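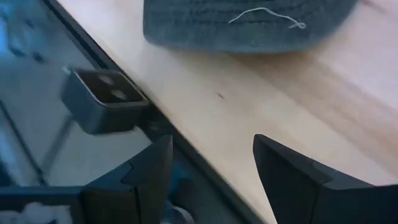
Saliba changes pet policy limits from August

19/07/2022

Saliba Mutual has filed revised terms for its dog and cat accident and illness policies. The changes apply to policies issued or renewed in August or later. Policies already in force keep their current terms until renewal.

The annual benefit limit on the basic plan rises from $2,000 to $3,000. The deductible stays at $200 per policy year. Dental injury is now covered under the main limit and no longer carries a separate one. Routine cleaning remains excluded.

Claims must be submitted with an itemized invoice and the treatment record. Edeltraud Lanz, head of claims, said incomplete files were the main source of delay under the old terms.
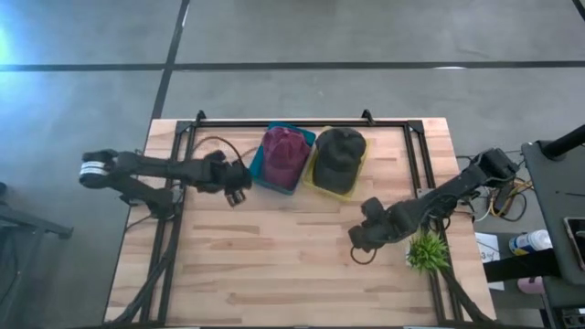
Waiting periods

The waiting period for accidents is two days. The illness waiting period is unchanged. Agents in the Plemitz office can issue the revised schedule on request, according to product manager Sorcha Ó Conaill.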